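Stop buying indicators

Another July, another inbox full of arrow indicators. Green arrow, buy. Red arrow, sell. Never repaints, works on every pair, works on every time frame, works while you sleep. I've been trading currencies out of a spare room long enough to have bought a fair few of these, and I'd like to talk you out of the next one.

Short version - the money is better left in the account. Long version follows, typed fast, between the Sydney open and a school pickup.

What the sales page leaves out

Oltik was my first. Paid 300 dollars for it, which felt cheap next to the screenshots. Lovely screenshots. Every swing high had an arrow sitting on top of it like a party hat. What I got on my own chart was an arrow that turned up three candles late, and sometimes an arrow that wandered off again after the candle closed. The seller's word for that was "recalculation". My word was repainting, and I asked for a refund, and I'm still asking.

Now the sellers have learned. "No repaint" is in the headline of every product. Fine. But a signal that never repaints can still be late, and late is where the money goes. If the arrow waits for the move to prove itself, you're buying the top third of it and wearing the whole pullback. Add the spread. Add the slippage round a rate decision. There goes your edge, if there was one.

And the time frame thing. Works on any chart from one minute to monthly? Think about that for a second. The one minute chart on a quiet afternoon is mostly spread and noise. The weekly is interest rates and central banks. One formula with the same settings is supposed to read both? I don't buy it any more. I used to, literaly.

Backtests are too clean

Falano came with a report as thick as a phone book. 2,000 trades, a smooth line going up and to the right, a drawdown so small you had to squint. I ran it myself and got the same line. Great. Then I changed the spread from fixed to something like what my broker charges me at breakfast time, and the line went flat. Changed one setting by a notch and it went down.

That's a curve fit. Somebody turned the knobs until the past looked good. The past didn't mind. The next few months did.

Same story with Mersha, which was a whole "system" - two indicators, a template in four colours and a PDF. The PDF told me to trade with the trend and not risk too much. I could have had that off a tea towel.

What I'd ask the seller, if they answered email:

How many settings did you try before this one?

What spread did you use, and was it the same at rollover?

Where's the live account, and how long has it been running?

Why are you selling it?

That last one gets people cross. It's still a fair question. I know there are honest coders out there charging a fair price for a tool that draws session boxes or works out lot sizes. I use one of those daily. It makes no promises about profit. Good software, worth paying for. My gripe is with the crystal balls.

Demo first, and for longer than you want

If you must buy, put it on demo. Not for a weekend. A full 3 months, and write down every signal, including the ones you'd have skipped because they looked silly. Especially those. The testimonials skip them too.

Then go live tiny. A 1,000 dollar account and the smallest lot your broker allows. You will find out things about yourself that demo never showed. I moved a stop on my very first live trade. Moved it twice. No indicator was going to save me from that.
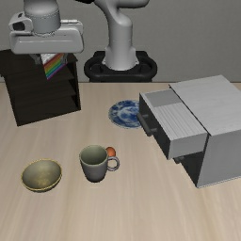
The alerts are the worst part

Email alerts, phone alerts, a little chime. Sold as freedom. You can be at the beach, at work, anywhere! In practice I had Joltlow pinging me at 3 in the morning about a pair I don't even trade, and a half asleep person with a phone and a margin account is a bad combination. I took trades I'd never have taken sitting up. Lost on most of them.

Turned the alerts off. Results got better within a few weeks, mainly becuase I was trading less. Make of that what you will - small sample, one bloke.

What I do now is dull. Two pairs. The four hour chart and the daily. Levels drawn by hand, risk fixed before I go in, a notebook with the reason for each trade in plain words. Some months it makes a bit, some months it gives it back. I'm not going to sell you a template of it and there isn't one anyway.

Anyway, Oltik has version 4 out. They've emailed me a discount code. Still no refund.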